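Hi, I'm Venla Oksanen, and I run Witent! We rent out Suseso, a two-armed robot kit that practices on laundry, to small shops and schools. 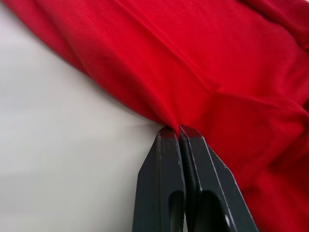 Page last updated: 26 February 2019

Knits are my favorite test (so stretchy!). Suseso's fingers close on a fold and the cloth pulls tight from there. 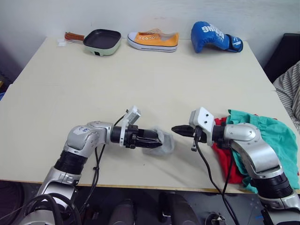

Ahonen, August

Thin white fabric is fussier, so I like having both arms in close. You get the kit for 30 days, plus 4 hours of setup help from me. Drop me a line – I love talking socks.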